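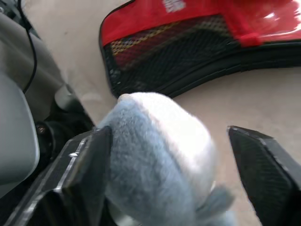

Danladi plays the Fimlow tonight, and if you don't have a ticket by now, I'm sorry to say you're probably staying home. All 3,107 seats went in one morning back in October, and the box office told me this week that the last 339 returns (the ones I'd been quietly hoping to grab for my sister!) were gone before lunch.

I've seen the band 3 times now, always in rooms with sticky floors and one working bathroom, so a place this size is going to feel strange. They're bringing horns this time. The set is supposed to run up to two hours, with most of the new album, Ernico, played in order and the older stuff saved for the end. I'd have done it the other way around, but I'm not the one on stage.

Denix opens at 7:30, and please don't be the person who shows up late for them. Their single has been stuck in my head since winter and they only get half an hour.

A few things if you're going: doors are at 6:30, bags bigger than a purse have to be checked, and the parking lot on the north side is closed for paving, so take the bus or plan on a walk. The merch table opens with the doors and there's a tour poster I fully intend to spend too much on.

The band hasn't announced any more dates after this one, though the woman at the box office said they've asked about a second night in the fall. I'll post my review tomorrow, once I can hear again.

Posted 20 Apr 2019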